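How Trees Keep a Record of Their Lives
A Skiltora Museum learning page for ages 8 to 11

Trees cannot write, but they do keep a kind of diary. Each year of a tree's life is stored inside its trunk. Scientists who have learned to read this record can tell how old a tree is and what the weather was like when it was young.

What is a tree ring?

A tree trunk grows wider from the outside. Just under the bark is a very thin layer of living cells called the cambium. This layer makes new wood on its inner side and new bark on its outer side.

In spring, a tree in a cool country grows quickly. It makes large cells with thin walls, and this wood looks pale. By late summer, growth slows down. The new cells are smaller and have thicker walls, so the wood looks darker. In December the tree is resting and makes no new wood at all.

One pale band and one dark band together make one ring. In most cases, one ring equals one year.

Rings and grain

When a trunk is sawn straight across, the rings appear as circles, one inside another. When it is sawn along its length, the same rings appear as stripes or long curves. These lines are part of what people call the grain of the wood.
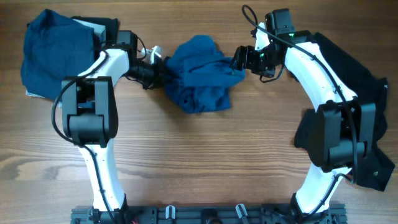
Grain can be straight, wavy or swirled. Knots show where a branch once grew out of the trunk. The lines often bend around a knot in the way that water bends around a stone in a stream.

Wide rings and narrow rings

A wide ring usually means a good year, with plenty of rain and sunshine. A narrow ring may mean that the year was dry or very cold. It can also mean that insects ate many of the leaves, or that taller trees nearby were blocking the light.

A forest fire can leave a mark as well. If the tree survives, new wood slowly grows over the burned part, and the scar stays inside the trunk.

Do you have to cut the tree down?

No. Scientists use a hollow tool called an increment borer. It is turned by hand and takes out a piece of wood as thin as a drinking straw. This piece is called a core. The rings cross it as small stripes, ready to be counted under a magnifying lens.

The museum's oldest oak core has 200 rings. Its neighbor in the same drawer, from a pine, has 84. Both were prepared by Marijke Verbruggen, who looks after the museum's wood collection.

Matching the patterns

Trees of the same kind that grow in the same area often share a pattern of wide and narrow rings. Scientists can match the pattern in a living tree with the pattern in an old roof beam — even if the beam was cut long before the living tree was a seedling, as long as other pieces of wood fill the gap between them. The study of tree rings is called dendrochronology (say "den-dro-kruh-NOL-uh-jee").

Words to know

Bark: the outer covering of a tree.
Cambium: the thin layer where new wood and bark are made.
Core: a thin piece of wood taken from a trunk for study.
Grain: the direction and pattern of the fibers in wood.

Page last reviewed September 27, 2024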